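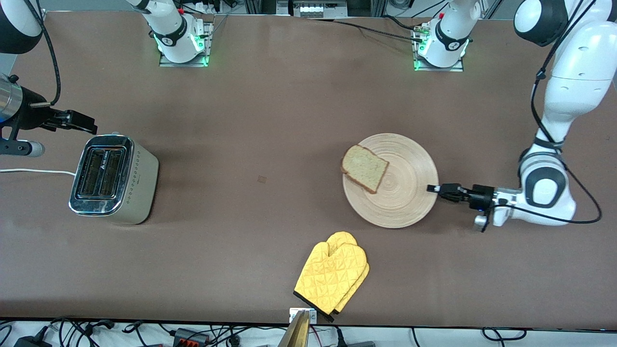
Vandana Kushwaha thought we should have stopped at the first missed release and read the log, and on rereading the log we have to agree with her.

Search this site Go
Filed under: Student Projects > Robotics > Fault Reports

Pillomden is our two-arm breakfast cell. The task is toast: bread from plate to toaster and back, both arms sharing one table. By April we had 40 runs planned and a good deal of confidence, most of it mine.

The fault came in run 8. The left arm's gripper reported "open" while its fingers were still closed, so the controller moved on to the retreat step and took the slice along. The right arm, told that the handover was done, set off for a place the left arm had not left. They met at low speed. The protective stop worked – the one part of the system we hadn't written ourselves.

We blamed the cable first, as one does, and spent an afternoon replacing a perfectly good one. The real cause was in my code. The "open" flag was set when the command was sent, and never checked against finger position.

Alun Parri's fix waits for the position reading and halts both arms after 30 seconds without it. It has halted them twice so far, both times over a crumb. The remaining runs are on hold until the shared zone gets a proper lock – see the Costache branch, once it compiles.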